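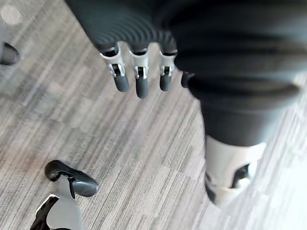
Figure 1. View from the wrist camera with the arm lowered. The hand, parts of the legs and feet, and the carpet tiles share one image.

3. Self-filtering of the wrist camera stream

3.1 Problem

The Skornitz planner builds a local obstacle map from the wrist camera and rejects any arm motion that passes through an occupied cell. With the arm lowered, a large part of each image is the robot itself. In the first version of our software these pixels went into the map unfiltered, and the planner then refused to move the hand away from what it took to be an obstacle at the fingertips.

The fingers stay close to the camera and are simple to mask. The legs are harder, as their position in the image depends on the arm and on both legs together. The floor adds a further difficulty: the streaked carpet gives the feature tracker many near-identical matches along one direction.

3.2 Method

We wrote a filter node, Nutwood, which sits between the camera driver and the mapper. For each image it looks up the joint state nearest in time, renders the robot model from the camera pose and discards every pixel covered by the render. The rendered outline is grown by a fixed margin to absorb calibration error. The ribbed forearm cover looks soft and does not follow the rigid model well, so it has its own, wider margin.

Joint states are kept in a ring buffer of 301 entries. If no entry lies close enough to the image timestamp the image is dropped — an earlier build used the last known state instead, and left a trail of false cells behind a moving leg.

3.3 Test

We replayed a recorded log of 1904 images through the mapper twice, with and without the filter. Without it, 1240 images produced at least one false cell on the robot's own body. With it, none of the remaining false cells lay on the fingers. Those that were left came from the feet, mainly where motion blur spread the edge of a housing past the margin.

3.4 Open points

The margin is constant and should grow with joint velocity. Thumb pose is not reported by the hand driver, so the model assumes it is folded. Timestamps from the Rengifo driver still drift over long runs; the correction is described in section 4.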